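Écologie des populations d'oiseaux, licence 3
Notes de cours, séance 3 : les comptages par points d'écoute
Enseignante : Mayuree Kaewkla
Version du 1/4/20

Rappel de la séance précédente
La détectabilité est la probabilité qu'un oiseau présent soit effectivement noté par l'observateur. Elle varie selon l'espèce, l'heure, la météo, la végétation et la personne qui écoute. Un comptage brut n'est donc pas un effectif. Il donne un indice, comparable d'une année à l'autre si le protocole ne change pas.

Principe du point d'écoute
L'observateur reste immobile pendant une durée fixe et note tous les contacts, visuels ou sonores. Pour chaque contact on inscrit l'espèce, le type (chant, cri, vu posé, vu en vol) et la classe de distance. Les oiseaux qui traversent le site en vol sans s'y poser sont notés à part et n'entrent pas dans le calcul de densité.

Un chanteur entendu depuis deux points voisins n'est compté qu'une fois. En cas de doute, on garde le contact sur la fiche avec un point d'interrogation et on tranche au moment de la saisie.

Le site de Kaewsai
Le réseau suivi par Panya Kongkaew comprend 57 points répartis entre la ripisylve, les friches et les parcelles cultivées. Deux points voisins sont séparés de 700 mètres, distance retenue pour limiter les doubles comptages des espèces à voix forte. Chaque point reçoit trois passages par saison, le premier en avril. L'ordre de parcours est inversé d'un passage à l'autre, afin que les mêmes points ne soient pas toujours visités en fin de matinée.

Traitement des données
Pour les nicheurs, on retient par point et par espèce le maximum des passages. Cette règle convient aux espèces territoriales. Elle surestime les espèces grégaires, pour lesquelles Thongchai Pongsiri préfère la moyenne. Les deux méthodes sont acceptées dans le compte rendu, à condition d'indiquer laquelle a été suivie.

Les zéros doivent être saisis. Une case vide signifie que le point n'a pas été visité, un zéro que l'espèce n'a pas été contactée.

Sources d'erreur à discuter en TD
Effet observateur : perte d'audition dans les aigus, apprentissage des chants en cours de saison.
Effet habitat : les contacts lointains sont plus rares en milieu fermé.
Effet date : un migrateur tardif échappe au premier passage.

À préparer
Lire le chapitre de Shoaib Paracha sur l'échantillonnage par distances, sections 1 et 2. Apporter la fiche de terrain vierge et une calculatrice. 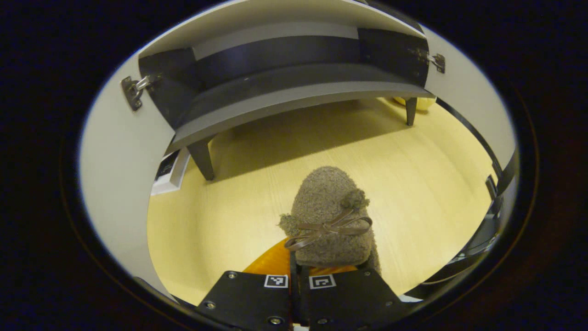 Peluche à nœud brun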